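About Dradodum

Dradodum is a small toy library in Grirnthorpe. You borrow toys, you bring them back, you borrow some more. Been going 8 years now. Started with one shelf at the back of the Triveck building and a biscuit tin of index cards, and we still have the tin.

Membership is per household, not per child. Up to 5 items at a time, three weeks on each, and you can renew by phone if noone else has asked for it. Jigsaws count as one item. So do train sets, whatever size the box.

What we've got: 960 toys in the catalogue at last count. Baby stuff, puzzles, dressing up, ride-ons, board games for the older ones. A good lot of soft toys too, which go out more than anything else over the winter.
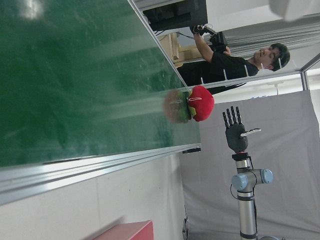 Plush strawberry, red with a green leafy cap.

Cleaning. We get asked a lot. Plastic gets wiped down on return, fabric goes through the wash and gets a proper airing before it's back on the shelf. Please don't wash things yourself, we had a felt farmyard come back the size of a postcard. Missing bits: just tell us. No fines for lost pieces, never have been.

Late returns, a text first, then a phone call. Thats it.

Opening hours are mornings in term time, plus one late session til 8 for people who work. Closed all of August. July we run a swap table out the front, bring something, take something, no membership needed.
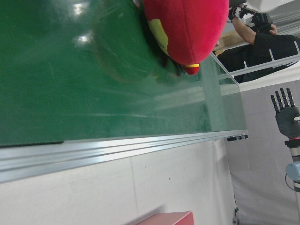

Red soft toy with a yellow patch on its side.

Donations welcome but ring first, storage is tight. Can't take car seats, cot mattresses or anything with a frayed cable. Always short of wooden puzzles with all the pieces and anything for under ones.

We also do boxes for childminders and playgroups. Bigger loan, longer loan, collected from the side door. The Tudose box is the one most people ask for, it's the music one, and there is a waiting list. Put your name down at the desk.

Parking is round the back. Buggies fine inside, ramp on the left as you come in.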